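Skondside notebook, acoustics pages, May
Room tone in the long room, continued

Carried over from last entry: the tone is still there with the windows shut and the compressor isolated. It goes away when the supply fan is switched off at the panel and comes back when the fan reaches speed. That settles the source. It does not settle the path, and most of what follows is about the path.

The fan is the Asadi unit above the corridor ceiling. Impeller has 9 blades according to the plate on the scroll. Narrowband peak sits at 166 Hz. Divide one by the other and the shaft should be turning a little over eighteen times a second. The strobe agrees with that as well as I can read it, so I am calling this blade-pass and leaving it there. The motor is belt driven, and no belt-rate component shows above the floor.

Meter: Vurero, calibrated before and after, no drift worth writing down. Mic on the tall stand at seated ear height, away from walls. Moving the stand by an arm's length changes the level at the tone a great deal, and does very little to the rest of the spectrum. Standing pattern, as expected for a tone in a hard room. Any single-position number for this tone is therefore useless, including the ones on the previous page, which I have struck through.

Absorber question. The proposal on the table was perforated facing over an air gap with a thin felt behind. I have no argument with that in principle. A perforated sheet over a closed cavity behaves as a mass on a spring: the air in the holes is the mass, the air behind is the spring. Fewer or smaller holes give a lower resonance. A deeper cavity gives a lower resonance. Thicker sheet, same direction. What the sheet is made of hardly matters so long as it stays stiff.
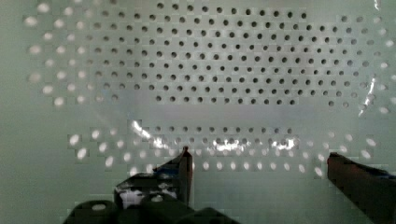

Margin note from another hand, copied in so that it doesn't get lost: the open area on a catalog sheet is quoted for the perforated field only, and any plain strip or border has to be counted as closed before the number goes into the formula. If the cavity behind is shared between fields, average over the whole cavity. If it is divided, work each compartment by itself.

Agreed, and I had not done it. Reworked with the borders included. It moves the prediction down slightly, in the useful direction, and nowhere near enough.

Sample under test is the Wendier facing on the shallow frame, felt behind, edges taped. Measured absorption peak at 359 Hz. The peak is broad on the high side and drops off fast on the low side. By 166 Hz there is almost nothing left. The sample is doing exactly what its geometry says, and its geometry was chosen for speech. Whoever ordered it was solving a different problem, and solved it well enough.

To bring the resonance down to the tone by depth alone, the cavity has to grow by the square of the ratio of the two frequencies. That comes to more than four and a half times the present depth. The corridor wall will not take it, and the door swing will not take it either. Depth alone is ruled out.

By open area alone, the same square applies the other way. A little more than one hole in five stays open and the rest are closed. This can be tried with tape tonight. I am wary of it for two reasons. The peak narrows as the holes get sparse, and a narrow peak needs the fan speed to stay put. Also the tape is a membrane with its own behavior, and foil tape over a hole is not a closed hole at low frequency unless it is pressed down properly.

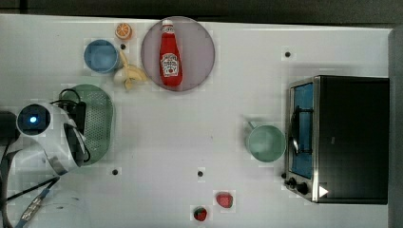

Second approach is to leave the facing alone and treat the duct. The tone reaches the room through the supply grille and possibly through the ceiling. Separate the two before spending anything. Method: stuff the grille boot with dense foam, run the fan, repeat the traverse. If the tone drops, it is airborne down the duct. If it holds, it is coming through the hangers or the ceiling void.

Did this before lunch. Traverse along the long axis, mic moving at a slow walk, averaged over the full length, repeated in each direction. With the boot stuffed the tone drops clearly. It does not vanish. What is left is uneven, strongest at the corridor end, and I can feel it faintly with a fingertip on the ceiling grid there. So both paths are real and the duct is the larger one.

Caution on that result: stuffing the boot raises the static pressure and can shift the fan along its curve. Shaft speed checked with the strobe during the stuffed run, and it held. Blade-pass level at the source may still have changed. I did not have a probe in the duct. Treat the drop as an indication only.

Decay times. Interrupted noise, two loudspeaker positions. In the 1,000 Hz band and above the room is livable, a bit bright. Below that the decay lengthens steadily, and in the band holding the tone it sags in two slopes, a quick early part and a slow late part. The slow part is the one people complain about when the fan cycles off. I fitted the early part only and have noted that on the sheet, so please don't compare those values with the ones from the east room, where the fit was over the whole decay.
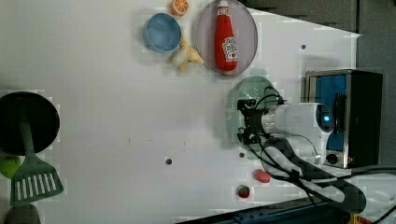
White table from above, with bowl, plate and toaster oven.

Rattle check, separate from the above. Slow sine sweep through the low range at moderate level, listening for anything loose. One light diffuser buzzes just under the tone. The cover on the thermostat buzzes well above it. Both fixed with a scrap of felt. Neither has anything to do with the complaint, but both would have turned up in the next traverse as distortion and cost an hour.

Sweep repeated with felt in place, clean up to the end of the range. The loudspeaker itself chuffs at the bottom. Ignore anything on the recording below the point marked with the tap.

Options as they stand, in the order I would try them:

Fan speed. A change of sheave moves the tone and lowers it at the same time. It also lowers the airflow, and the balance report for Skondside is old enough that I would not trust the margin in it. Needs an airflow reading at every grille first.

Lined duct section between fan and boot. Lining does little at this frequency unless it is thick, and there is not much straight run. A side-branch resonator tuned to blade-pass would take less length. Same sensitivity to speed as the taped facing.

Hangers. The present ones are rod straight to slab, with no spring and no pad. This is worth fixing whatever else is decided. Cheap, and it deals with the corridor end directly.
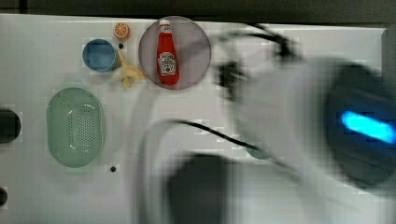

Wall treatment comes last on the list. The Wendier facing can still go up for the speech range, where it measures well, as long as no one expects it to touch the tone. I would rather see it on the long wall than on the ceiling — flutter between the long walls is plain on a handclap.

Taped sample, first run, late afternoon. Peak came down, though less far than predicted. Pressed the tape again with a roller and it came down further. I take this as confirmation of the membrane worry. Peak height is lower than for the open sample, and the shape is ragged on the low side, which may be leakage at the frame. Not fit to quote. Redo with putty in the holes on the spare sheet.

To do:
Probe mic in the duct, boot open and boot stuffed.
Airflow at every grille before touching the sheave.
Ask Asadi whether the hanger points on the casing will take springs.
New edge tape on the shallow frame.
Return the long mic cable to the east room.

Meter left charging on the bench. Files are under the room name, stuffed runs marked S.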